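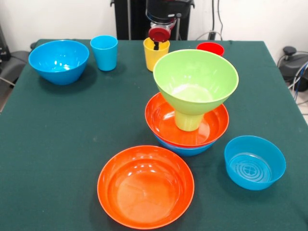 Call for participants: Liltutix tabletop arm build
Skurkilside Shared Workshop, Quiambao Building, rear entrance
Posted 12/26/24

The Liltutix group is looking for participants for the next stage of its tabletop arm build. The work takes place in the evening at Skurkilside and runs through the end of May. Positions are unpaid. Workshop dues are covered for the length of the project, as described under Terms.

Liltutix is a member build. The goal is an arm that can sort and stack light plastic tableware on a cloth-covered table without a person at the controls. The task was chosen for practical reasons. Bowls and cups are cheap, they do not break when dropped, and they present most of the grasping problems we care about: thin rims, tapered walls, shiny interiors, and parts that nest and then refuse to come apart.

Current state

The arm is mounted and wired. It moves under manual control and under scripted control. The joint limits have been set in software and checked by hand. The emergency stop cuts motor power and has been tested with the arm loaded and unloaded.

The gripper opens and closes on command and reports its finger position. It does not report force. At present we estimate grip from motor current, and the estimate is poor for thin-walled parts. A rim grasp on a bowl and an inside grasp on a cup need different closing speeds, and the present code picks between them with a lookup table that somebody has to edit whenever a new part is added.

Control software is Kinulel, which was written in the workshop and is kept in the shared repository. It handles motion, logging, and playback. It is stable enough for daily use but the documentation is thin, and several configuration files contain values whose origin is unclear. Part of the work in this call is finding out what those values do.

Logging began with single moves and has since expanded to full stacking sequences. The group has 68 complete sequences on file that meet the logging standard. Another 89 were set aside for missing timestamps, dropped frames, or a start position that was not recorded. The target for the end of May is around 1000 usable sequences.

Openings

1. Arm operators

Operators run the arm by hand through prepared sequences while the system logs joint positions, gripper state, and video. A sequence starts from a layout card, which gives the start and end position of each bowl and cup. The operator sets the table to match the card, runs the sequence, marks the result, and resets.

The work is repetitive and requires attention. Good operators move at an even speed, do not correct a miss by jerking the arm, and mark failed sequences as failed. A failed sequence that is labeled correctly is kept. A failed sequence labeled as good has to be found later by someone else.

No prior experience is needed. Training takes one evening, followed by a supervised session. Operators should be able to sit or stand at a bench for the length of a session with breaks, and should be able to tell the part colors apart, or be willing to work with a partner who calls them out. The layout cards use color names only. We would like to add printed codes to the cards, and an operator who wants to take that on is welcome to.

2. Gripper mechanic

One person to take over the gripper. The first item of work is a set of replacement fingertips with a softer contact face. The hard tips hold a rim well when the bowl is level, but a bowl picked up by one side hangs at an angle, and the angle changes during travel if the arm accelerates too quickly. That makes placement on top of an upright cup unreliable.

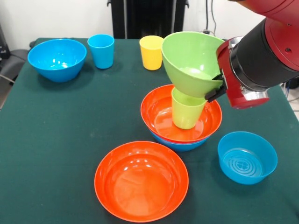 We have tried slower travel and a longer pause before lowering. Both help, and both make the sequence longer than we would like. A wider contact pad, a shallow notch for the rim, or a fingertip with some side-to-side compliance are all open for consideration. The mechanic will decide which to build first.

The workshop has a small lathe, a drill press, a bench mill with manual feeds, and printers suitable for flexible filament. The applicant should be able to measure a part, draw it, make it, and write down what was changed. Experience with casting silicone or urethane is useful. The mounting pattern on the gripper must stay as it is so that the existing fingers can be refitted.

3. Controls and logging

One person comfortable reading and changing Python, with enough C to follow the motor driver code. Work items, in order:

— Replace the grip lookup table with a per-part file that loads with the layout card.
— Find the cause of the dropped frames. The video and joint logs run on the same machine and the failure appears mostly in long sequences. Disk writes are suspected but not confirmed.
— Add a check that refuses to start a sequence if the start position has not been recorded.
— Write a startup page for Kinulel that a new operator can follow without help.

Machine learning work is planned but is not part of this call. Applicants whose only interest is in training models will have little to do before the summer and may prefer to wait.

4. Parts and table setup

One person to look after the parts, the table covering, and the layout cards. Items drift out of the set over time — a cup is borrowed for mixing epoxy, a bowl ends up holding screws — and replacements are not always the same shade or size. The log then contains a part that does not match its own record. The setup person keeps a measured record of every item in use, retires worn ones, and keeps the cloth flat and clean. Wrinkles under a cup are enough to tip it when something is set on top.

This position suits someone who can come in for short periods, since most of the work is done before a session starts.

Schedule

Sessions are held on two evenings a week. Operators are asked to commit to one of them. The gripper and controls positions can be worked at any hour the workshop is open, but the person should attend at least one session every other week to see the changes in use. The setup person should arrive before the operators.

There will be a short break in sessions when the bench wiring is redone. The cables behind the table will be moved into a covered tray, and the arm will be out of service until the stop circuit has been retested.

Terms

Participants who are not Skurkilside members receive a project membership, which gives access to the main room, the electronics bench, and the arm bay. Access to the machine room requires the usual checkout on each machine. Current members have their dues credited for each month in which they take part.

Consumables for the project are paid from the project budget. Purchases need approval in advance. Receipts submitted without approval are not reimbursed.

All designs and code produced for Liltutix are released under the license in the repository. Participants keep credit for their work and may publish it. Logged sequences include video of the table area. Operators should expect that their hands may be recorded while the table is being reset.

Safety

No one runs the arm alone. A second person must be in the room and within reach of the stop button. Hands stay off the table whenever motor power is on, including while the arm is holding position. Long hair is tied back and lanyards are removed. Anyone who finds a fault tags the arm out and writes it in the bench book, and the arm stays tagged until a second person has checked the repair.

Participants must be adults. The bay is reached without steps, and the bench height is fixed. Applicants who need a different working height should mention it so that the control station can be moved to the lower bench.

How to apply

Leave an application at the Skurkilside front desk or send it through the contact form on the workshop site, with "Liltutix" in the subject line. Include the following:

— The position or positions of interest.
— Evenings that are generally free through May.
— For the gripper and controls positions, a short account of one thing you built or repaired, including what went wrong with it. Drawings or code may be attached.
— Any machine checkouts already held at Skurkilside.

A résumé is not required. Applicants for the operator positions will be invited to a trial session and can decide afterward. Applications are read in the order received, and positions are removed from this page as they are filled. The operator list stays open until sessions end.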